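Hultirard Furniture Support
Ticket 2000: Grey patch on table top
Opened by: Sevim Güler
Handled by: Phong Đồng
Status: Waiting for customer

Sevim Güler wrote:

Hello there, and thank you in advance to whoever picks this up on what I hope is a quiet day for you all. I bought the Escombe table from you in June and I have been so pleased with it (my sister has already asked where it came from!). We eat on it, my son does his homework on it, and on Fridays it gets covered in dumpling flour from one end to the other.

My trouble is a greyish area on the top. I noticed it when I was clearing up after breakfast and I can't say how long it has been there. I have wiped it with a damp cloth and then with a drop of washing-up liquid, and I can't make up my mind whether it looks any different. I did wonder about the big soup pot, though I'm nearly certain I put a mat under it. The grain is what I chose the table for, those long looping rings especially, so I'd be very sorry to spoil it by scrubbing at it with the wrong thing.

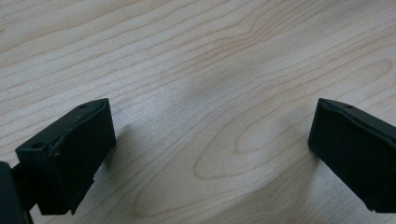 Reply from Phong Đồng, September 27, 2020

Hello Sevim,

Thank you for such a kind and thorough message, and for the picture. What a lovely piece of figure you have in that top! I can see the soft grey area you mean. It fades out gently into the paler wood and the grain lines still show through it, and to my eye it looks like a shadow falling on the table. I would like to be sure before I tell you to stop worrying, so could you try a few things for me when you have a moment?

1. Move the lamp, or open the curtains wide, and look again. If the patch shifts or goes, it was only the light and you can put your feet up.

2. If it stays where it is, run a clean, dry hand over it and tell me whether it feels any rougher than the wood beside it.

3. Leave the area bare overnight, with no cloth or mats, and look at it in the morning.

Please don't use the Jusex cream or any other polish yet, and no scouring pads. If it does turn out to be a mark, I'll pass this on to Diệp Đặng in our finishing workshop, who will want to know which cleaner you normally use.

Warm wishes to you and your son, and enjoy the dumplings,
Phong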